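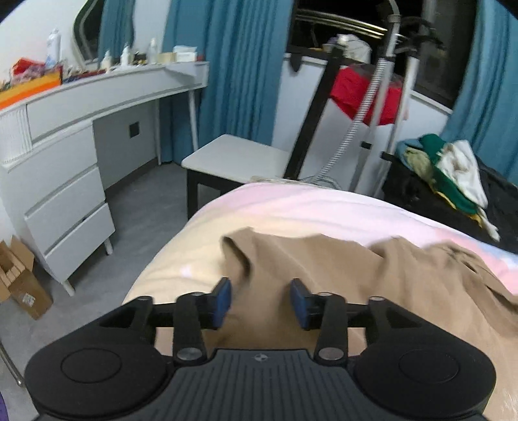

Ticket: Rimano hand gripper, left finger lags on close
Site: Kemeys flat, bedroom
Status: open again
Priority: was low, now medium

Reported problem
On soft cloth the two blue pads don't meet square. The left one arrives late, the fold slides out sideways and the log still records a good grasp. The last part worries me more than the slipping.

Log

Entry 1. Support's first answer was to recalibrate. Did it 3 times, following the Ferkville sheet to the letter. Same lag each time. I had doubts about this fix and still have them.

Entry 2. Told it was "probably the fabric". Tried the tan cloth on the bed, then a tea towel, then a folded sheet of card. Card is fine. Both cloths slip. So fabric matters, but the lag shows with nothing between the pads at all, which the fabric theory doesn't cover.

Entry 3. Checked the screws on the top bar. All tight. Pads wiped down, no change.

Entry 4. Firmware from Pleditau installed, release note says "improved grasp detection". Ran 7 closes on the tan cloth. Lost the fold on 5 of them and every one was logged as held. I would like to know what was improved.

Entry 5. Support closed the ticket as "within wear limits". The unit has done about 2000 closes. If that is wear, please send the figure you are using – it isn't in the manual.

Reopened 16:40. Requests:
- a replacement left linkage, or a reason in writing why not
- the threshold used to mark a grasp as held
- confirmation of whether earlier cloth sessions from this unit should be pulled

Until there is an answer on the last point I am marking all cloth runs from it as suspect. Please don't close this again without a test on cloth.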